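Chapter 4

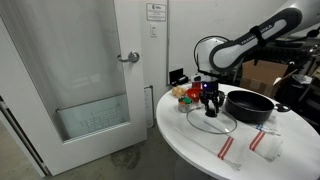

Lids, Linen and the Eggs in Between

Every kitchen has a theory of where things go. Most of the time it is a poor theory, held by one person and ignored by the rest. In this chapter we look at how a small work surface gets organised, why it comes apart by mid-morning, and what a reasonable cook can do about it without labelling the cutlery.

We begin with the table. Cooks trained on a long bench tend to distrust a round one, and they have a point: it has no corners, so nothing can be pushed into one and forgotten. Zinash Teshome, who set up the teaching kitchen at Nirkincombe, counted this as its chief virtue. Mulugeta Teshome, who had to cook there, kept a different tally. Over one April he recorded 288 occasions on which a student put something down "just for a second", and 39 on which the student could later say where.

Eggs deserve an early mention. They roll, they break, and they are generally set down first by people who then need the space for something heavier. Put them well back from the edge, together, and leave them alone until they're wanted.

Lids are harder. A pot has an obvious home, but its lid leads a wandering life, colonising whatever flat colour-coded zone you had set aside for something else.

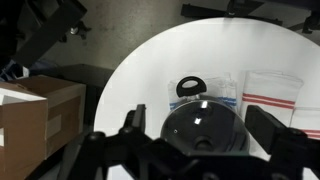
A glass lid with a loop handle is at least easy to pick up, and tinted glass shows fingerprints less readily than its owner deserves. Set it down gently, rim first, clear of the tea towels. A folded towel makes an unreliable stand — it slides when the lid does — and it is usually the one you were about to dry your hands on.

Before you read on, clear your own table and put back only what tonight's dinner calls for. Keep a list of whatever is left over. You'll need it for Section 4.2, where we take up the question of drawers.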